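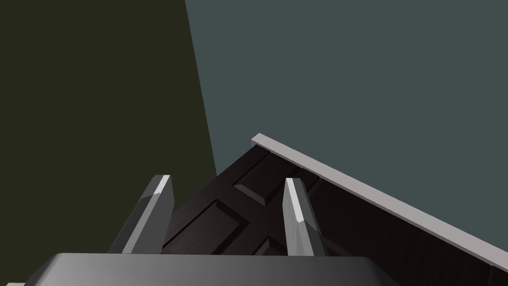 Troturwood captain signs on until the end of next season

The captain of Troturwood has agreed to a new contract with the club, ending a period of uncertainty that began in September, when talks were put on hold at the player's request.

In an interview with the club's media office on 2018-12-08, the midfielder said the decision had been discussed at length with family before any terms were considered.

"I wanted to be sure that I could still give the team what it needs," the captain said. "Once I had that conversation with the coaching staff, the rest was straightforward. I have played in 38 league matches for this club and I would like to play in many more."

The agreement runs for 2 years, with the second year dependent on appearances. The captain declined to discuss salary but confirmed that an approach had been received from Skusta.

"There was interest, and it was a respectful offer," the captain said. "I owed it to them to listen. My preference was always to stay at Vovwood."

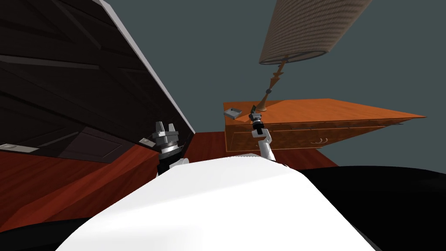 Attendance at the Vovwood ground has been a concern for the club this season, and the captain spoke openly on the subject. The most recent home match, a draw with Patrício, drew 1,736 spectators, fewer than the board had planned for. The captain said that results would bring people back, and that players should also be seen more often in the town. Away from training, the midfielder described a quiet home life, with match programs from the early years kept in a wooden dresser and seldom taken out. "I will read them when I retire," the captain said.

Asked about the knee injury that interrupted the previous campaign, the captain reported no further trouble and credited the medical department with a careful return. The player was limited to 70 minutes in each of the first matches after recovery, a restriction that has now been lifted.

"It was frustrating to see my number go up on the board when I felt fine," the captain said. "The staff had a plan and they kept to it. I am grateful for that now."

The captain is expected to lead the side in the next league match, away to Skusta.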